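Furniture care and styling assistant (part-time)
Semple Home Staging, Stemport
Posted February 24, 2026

Semple Home Staging prepares apartments and furnished rooms for sale and for rent. We own our furniture and keep it in our storage building in Stemport, where at the moment there are more than 4000 items, from bed frames to soap dishes. We are looking for one person to join the team that cleans, repairs and sets up the bedroom and dressing room pieces.

The work is 13 hours per week, divided over two mornings and one afternoon. In July we have our busy season, and then there is a possibility of more hours, if you wish.

What you will do

You take care of the furniture between two homes. When a piece comes back to us, you clean it, check the legs and the joints, and write down the damage in our list. Small repairs you do yourself: a loose screw, a scratch in the paint, a drawer that does not run well. For bigger repairs we send the piece to Komimov, our workshop partner, and you prepare it for the transport.

You also help to set up the rooms. This means that you carry small furniture together with a colleague, place it, and put on it the lamps, trays, flowers and other small things. We have a style book, but we also like to hear your own ideas.

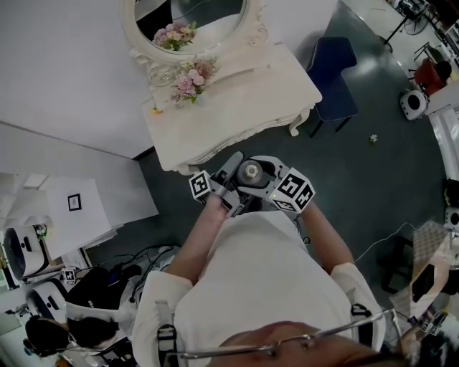 Many of our customers ask for the romantic style, so a good part of our bedroom stock is painted in cream or white, with curved legs and carved edges. It is beautiful furniture, but it takes patience. Dust stays in the carving and a normal cloth does not reach it, so we use soft brushes there. Mirrors are cleaned last, with a dry cloth, and the cleaner is never sprayed directly on the glass – the liquid runs behind the frame and makes spots. Artificial flowers must be brushed also, and arranged again before they go to the next home.

What we ask from you

– You work with care and you do not become nervous when something takes longer.
– You can lift 30 pounds and stand for several hours.
– You have some experience with cleaning, painting, decoration or shop windows. A diploma is not necessary.
– You speak and read enough English to use our list and to talk with customers.
– A driver's license is useful, but we can also find a solution without it.

What we offer

You will be paid by the hour, and also for the travel time between our storage and the homes. We give you work gloves and an apron. After the trial period you receive 300 dollars per year for courses, for example in furniture painting or upholstery. Employees can buy old stock at a low price before it goes to the public sale.

How to apply

Please send us a short letter and your resume through the form on our website, with "Furniture care" in the subject. You may add photos of a room or a piece of furniture that you have worked on. We answer every letter, normally in one week. If we invite you, you will first come for a paid trial morning in Stemport, where you clean one piece and set up one corner of a bedroom with us.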